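Pirent Watch: Questions We Keep Getting

What is Pirent Watch?
A small site that reads what the Pirent city council says and checks it against what it does. Henryk Krawczyk writes most of it. Aino Savolainen edits and answers the mail.

Did the mayor really break the lobbying rules?
We don't know. His office says the dinner with Tapsell executives was "social." The paving contract came up for a vote in August, and he voted on it. Draw your own line between those two things.

Wasn't he cleared?
He was cleared by an ethics panel he appointed. It met for 2 hours and called no witnesses. We asked for the minutes and got a page and a half.

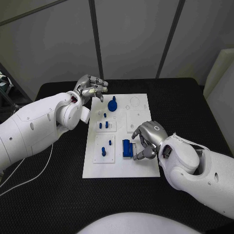
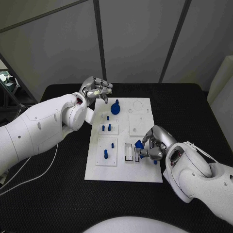

Two white robot arms over a black table, with a white board between them.

How many people signed the recall petition?
The organizers turned in 1,567 names. The clerk threw out 200 of them for "unclear handwriting." We'd like to see the handwriting.

Is the recall going to work?
Probably not. Flostell tried one and the council there simply changed the deadline. Supporters here say it can't happen in Pirent. They said the same about the paving contract.

Are you funded by the Vamari campaign?
No. We take reader donations, capped at $100 per person. We've been rude about Vamari too, so please check the archive before you write in.

Will you print the mayor's side?
If he sends one. So far we have a statement saying he "takes transparency seriously," with no name under it and no phone number.

Can I send you a tip?
Yes, with documents if you have them. We don't run rumors, including the ones we'd enjoy.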